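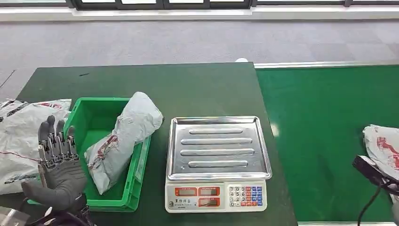

Chelsea Mapplebeck objected that if a scale gives the same number every time, it must be right, so why are we spending a whole evening on error? I was so pleased with this objection that I've moved it to the top of the notes for Week 4, because most of what follows is an answer to it.

Everyday Measurement, Week 4
Weighing things
Jatstead Evening School, Penner Room

Repeatable and right

Think of a kitchen clock that runs five minutes fast. Look at it every day at noon and it will tell you the same thing every day, and it will be wrong every day. A scale can do exactly this. We use two words for the two ideas, and it helps to keep them apart:

Precision: how closely repeated readings agree with each other.
Accuracy: how close the readings are to the true value.

Chelsea's scale is precise. To find out if it's accurate we have to bring in something from outside – a check weight whose mass we already trust. Put a 1000 gram check weight on the pan, and if the display settles somewhere else, you've learned something wonderful about your scale that a hundred readings of your own sugar jar could never have told you!

Weight and mass

Mass is how much stuff there is. Weight is how hard the Earth pulls on it. A balance with two pans compares one mass with another, so it would give the same answer up a mountain or even on the Moon (try that with your bathroom scale). An electronic scale usually works by sensing a force: the load bends a small piece of metal inside by a tiny amount, the bend changes an electrical resistance, and the circuit turns that change into a number. What it feels is weight, but what it shows you is mass, and the step between the two depends on gravity where the scale was set up. Gravity is slightly stronger near the poles than at the equator. For baking bread you can forget it. For a goldsmith it matters, and a good scale is adjusted in the place where it will be used.

Tare

Tare is the weight of the container. You can let the scale subtract it for you with the tare button, or write it down and subtract it yourself. I like the second way for class work, because the container's weight stays on the page where you can check it later.

Worked case: an empty jar reads 126 g. With dried beans in it, it reads 274 g. The beans are 274 minus 126, so 148 g.

Now suppose the scale reads three grams too high all the way along. The jar is three too high and so is the full jar, and when you subtract, the error vanishes. I love this! Subtracting gets rid of an error that stays constant. It does nothing for an error that grows with the load, and many real ones do, so don't get carried away.

Things that move the reading

Drafts from a window or a heating vent.
A bench that isn't level, or that flexes when someone leans on it.
A load far off to one side of the pan.
Hot objects – warm air rising off them can disturb a sensitive scale.
A scale that has just come in from a cold car.

Océane Grewal's notebook from last term has a lovely page on the third of these. She moved one small stone from corner to corner of the pan and recorded every reading, including the ones she didn't like. Please do the same with yours. Crossing out a strange reading is fine so long as we can still read it.

For next time

Bring one dry object that fits in your palm. Weigh it at home ten times, lifting it off between readings, and write the results in the order you got them. Find the average and the spread (largest minus smallest). We'll weigh the same objects in class and compare.

Reading: the tare section of the Jusar workbook, page 43, and the two problems after it. The second is harder than it looks, so start early and bring me your questions.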